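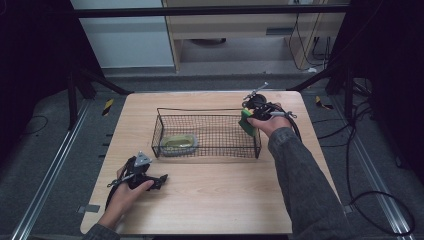 **Figure 5.1** A wire mesh basket in use on a light wooden tabletop: one small lidded-style container in the left half, a green sponge over the right-hand end.

# Chapter 5: The Basket Question

Most books on running a home will tell you to buy a basket. Some tell you to buy several, in matching sizes, and to label them. The advice is given with great confidence and almost never with any evidence, and students tend to arrive in this course already believing it. We would like you to stop believing it for the length of this chapter and then decide for yourself.

The basket in Figure 5.1 is an ordinary one. It is rectangular, open at the top and made of fine black wire. A small rectangular container, translucent and yellow-green, lies flat on the mesh floor, and you can make it out through the front wall. The sponge is held just over the rim. Before reading on, write down what you think the basket is for. Keep the note. You will need it for Activity 5A.

## What you should be able to do after this chapter

- Explain the difference between *sorting*, *grouping* and *moving out of sight*, and say which of the three a given container is doing.
- Judge whether an open basket, a closed box or no container at all suits a set of small items.
- Read a product claim about storage and say what would have to be measured before you accepted it.
- Carry out a basic container trial in your own kitchen or laundry and write up the result, including a result of no change.

## 5.1 Three jobs that get called one

The word "organising" covers too much. In the first four chapters we used it loosely, as everyone does. From here on we will split it up.

**Sorting** means deciding which things belong together and which do not. It is done in the head and on a flat surface. A container has very little to do with it. If you tip out a drawer and make piles, you have sorted, even if everything goes back into the same drawer afterwards.

**Grouping** means keeping things together once they have been sorted. A basket can help with this. So can a rubber band, a shelf with a lip, or a habit.

**Moving out of sight** means that the things are no longer where they bothered you. Baskets are very good at this, and the trouble is that it feels exactly like the other two. A bench with a basket on it looks calmer than a bench with nine small objects on it. The nine objects are still there. They may now be harder to get at, since the one you want is under the others.

Mesh complicates the matter a little. You can see into a mesh basket from the side, so the hiding is only partial. Sellers call this a benefit ("always know what's inside"). It may be one. It also means that a mesh basket does the job of calming the bench less well than a solid tub would, and a buyer who wanted calm will notice that within a week. The same feature is a gain or a loss depending on which of the three jobs you had in mind, and the label on the product will not ask you.

> **Key term: open container.** A container with no lid and with its full top area available to the hand. Wire baskets, trays and drawer inserts are all open containers. A box with its lid left off is not counted as one in this book, as lids tend to come back.

## 5.2 A sponge and a box

Take the two items in the figure. Is there a good case for keeping a sponge in the same basket as a small plastic-looking box?

The usual answer is "yes, if both are cleaning things". We can't tell from the figure whether both are. The box might hold soap, or pegs, or picture hooks, and a person who keeps picture hooks beside a sponge may have a perfectly good reason or none. This is worth dwelling on for a moment. When students are shown a basket with things in it, they nearly always assume that the things belong together. The basket itself makes the argument. Put a torch, a lemon and a roll of tape into one and ask a classmate what the set is for, and you will get an answer ("camping", most likely) where the same three objects spread out on a table would only get a shrug.

So the basket can make a poor sort look like a good one. Watch for this in your own home, where you know the contents and have less excuse.

Next, consider the material. A sponge that has been used needs air. Wire mesh lets air through the sides and floor, and on that score it is a better home for a sponge than a tub would be. It also lets water through, onto whatever is underneath. A bare timber surface is a bad place for a dripping basket, and a wire one will not warn you by filling up. If you plan to keep damp things in mesh, you need a tray under it, and then you own two containers and must wash both. Catalogues show the basket without the tray.

A closed box inside an open basket raises another point. The box already groups whatever it holds. Putting it in the basket groups it a second time. There are sound reasons for doing this: you might want to carry the box and the sponge to another room in one trip. If the basket never leaves the shelf, though, ask what the second layer is doing. Nested containers are a common sign that someone bought the outer one first and went looking for things to put in it.

## 5.3 How good is the evidence?

Thin. We say so plainly because the confident tone of the popular books may have led you to expect otherwise.

The trial most often quoted in teaching notes is the Foken household trial, which followed 40 homes for 18 weeks. Half were given a set of Ellix wire baskets and a sheet of instructions. The other half were given the sheet only. At the end, people in the basket group said their kitchens were tidier. That is the sentence that gets repeated.

Fewer people repeat the rest. Tidiness was scored by the people who lived there, and they knew which group they were in. Someone who has been handed a free set of baskets and asked whether the kitchen is tidier has been given a strong nudge. When the time taken to find a named item was measured (a potato peeler, a spare bulb), the two groups could not be told apart. And 5 homes in the basket group had stopped using the baskets for small items before the end and were using them for mail.

None of this shows that baskets are useless. It shows that one claim, that they make a kitchen *look* tidier to its owner, has weak support, and that another, that they help you find things, had none in this trial. The instruction sheet may have done all the work. It told people to throw out what was broken.

You should be just as hard on our own views. The writers of this book have used open baskets in teaching kitchens for years, and we like them. Liking them is not a finding.

## 5.4 Reading a product claim

Below are claims in the style of ones you will meet in shops and online. For each, we have added the question we would want answered.

| Claim | What we would ask |
|---|---|
| "Frees up bench space" | Space measured before and after, with the same items kept? |
| "Fits any shelf" | Any shelf of what depth? |
| "Easy-clean mesh" | Cleaned of what? Dust, or grease? |
| "Stackable when full" | Full of what, and does the rim carry the weight? |
| "Keeps the family organised" | Which of the three jobs in 5.1 is meant? |

The third one deserves a try at home. Fine mesh has a very large number of small corners. Dry dust comes out with a brush. Cooking oil with dust stuck to it is a different matter, and a basket kept beside a stove for a winter will teach you this better than we can.

Be careful, too, with pictures, ours included. Figure 5.1 shows a basket with room to spare. Most storage pictures do. A basket with one or two things in it looks orderly whatever those things are, and the real test comes when it is full and somebody in a hurry wants the item at the bottom.

## Activity 5A: The two-week basket

You will need one open basket of any material, a flat surface to work on, a notebook, and a drawer or shelf of small things that you use at least some of the time. Don't buy a basket for this. Borrow one, or use a shoebox without its lid.

1. Tip out the drawer and sort the contents on the flat surface. Write the groups down.
2. Pick one group and leave it loose in its old place for a week. Each time you go to fetch something from it, note whether you found it on the first try.
3. For the second week, keep the same group in the basket. Take the same notes.
4. At the end of the second week, list anything in the basket that was not there at the start. Don't remove these things until you have listed them.
5. Compare your notes with what you wrote when you first looked at Figure 5.1.

Students often ask whether they may wash, line or label the basket partway through. You may, but write down the day you did it, and don't credit the basket with what the label achieved.

If both weeks come out the same, hand that in. It will be marked on the care of the notes. Every year a few students find a difference they could not have found, and the notes usually show where it came from.

## Before you go on to 5.5

Section 5.5 deals with lidded boxes and needs the definitions from 5.1, so go back over them if "grouping" and "moving out of sight" still seem like the same thing. Readers using the Ondeo workbook should skip its page on colour coding for now, as it assumes a result we don't reach until Chapter 7. Bring your week-one notes to the next class even if they are incomplete.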